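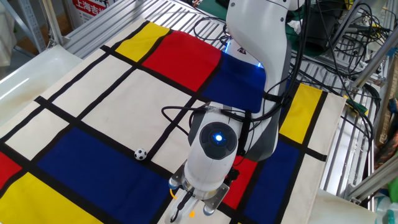 Can one visit the Lergate cloth printing works without being a customer?

Twice a year the works opens its doors to everybody, and the place must be reserved by letter or by telephone. I went to the winter opening on February 13, 2023, with my colleague Tsz-kin Man, who teaches pattern drawing in the evening school.

The works stands behind the railway station in Nornilstead, ten minutes on foot if you don't take the wrong side of the river, as we did. Visitors go in small groups and our tour lasted 2 hours. The first hall is for preparing the cloth. Cotton arrives in grey rolls and must be washed and pressed before any colour can hold on it. It is very warm in there and I regretted my pullover.

The printing hall is longer and more quiet than I expected. Our guide, Mrs Wei, explained how each colour needs its own screen, and that the light colours go first and the black comes last. If the black is shifted by even a small amount, the whole length is sold as seconds. She let us feel the difference between a pigment print and a dye print with closed eyes — I guessed wrongly both times, and Tsz-kin guessed correctly.

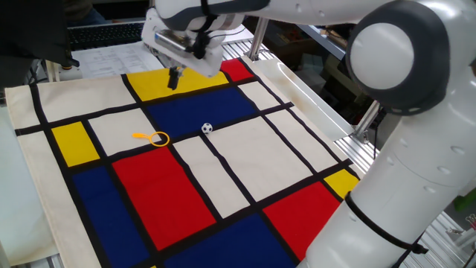 After the printing the cloth goes to the steam room, which we could see only through a window. Then it is washed again, and the water is cleaned on the site before it leaves. One man in our group asked many questions about the price of this and received patient answers.

The pattern archive was for me the best part. It holds 2,568 designs on paper, the oldest with handwritten notes for the colour mixing. A flower pattern called Fillari was printed for roughly 60 years and they still receive letters about it. 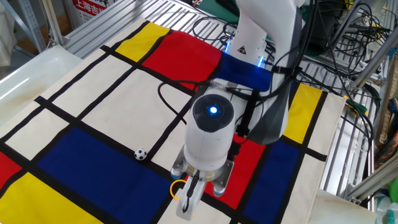

In the shop the seconds are sold by weight. I bought a piece of blue striped cotton for kitchen curtains. The café closes at 4, so go there before the shop if you want soup. The next opening is in the summer, and the January one was already full when I asked in the autumn, so please write early.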